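Talks > Good practice > Speaker notes

Table rules for people who work beside an arm
Lena Bielecka
March 28, 2021

Opening (take your time, let people find a seat)

Good morning, and thank you all for coming, it's lovely to see so many of you who set up tables for a living. I want to talk about house rules today, the plain written kind that go on the wall by the bench. At Hameo we had 149 of them when I arrived, spread over three binders, and I don't believe a single person could have told you what was in the second one. We now have 10, on one sheet, and I'll get through as many as I can before they wave me off.

Start with what goes on the table. Our rule says that everything within reach has to be on the task sheet, down to the last toy doughnut, and anything else comes off before the arm is switched on. That covers pens, mugs and the lid you put down for a moment (I've done it myself, more than once).

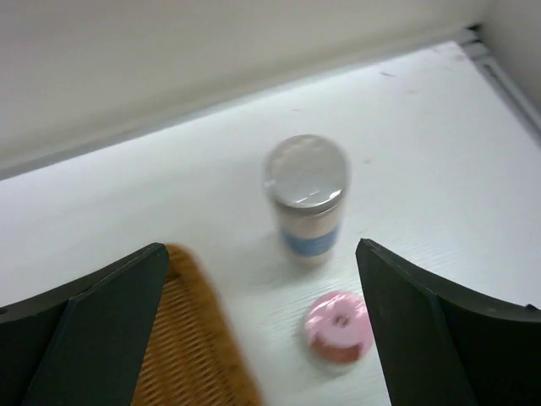 People ask me whether small, light things need the same care as heavy ones. My answer is yes, and then I tell them about Brundach, where the first draft let you skip the check for anything under 80 grams. It sounded sensible! But it meant everybody stood there guessing weights, and the guessing took longer than the check would have done. So we dropped the limit and the sheet got shorter.

(Pause. Ask who has a weight limit in their own rules. Be kind about it.)

Next, hands. Hands stay out while the arm has power, and "just for a second" counts as hands in. If something needs moving, you call the stop, wait for the answer, and then reach. At Fukell they say the words aloud even when working alone, and I've come round to it - it feels silly for a morning and then you miss it when it isn't there.

Last in this part, wiping down and looking over. Smudges on the table and scuffs on the fingers go in the log at the start of a shift, along with whatever is sitting in the basket. You needn't fix them all, only write them down so that the next person knows they were there before.

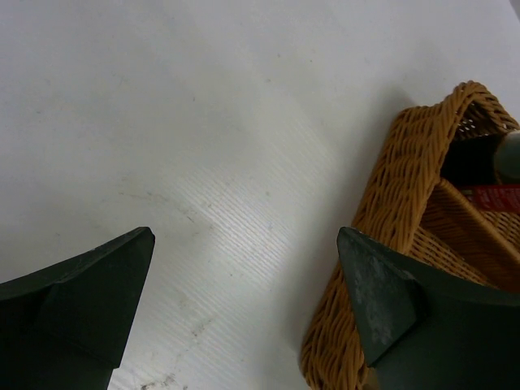
Who signs, and when

Keep it to 2 signatures, one from the person setting up and one from the person running. The Zúñiga sheet is the one I'd copy, as both names sit at the top where you can read them from across the room. Handouts are by the door, and do take a spare for whoever stayed behind.

Contact | Copyright Hameo | Back to top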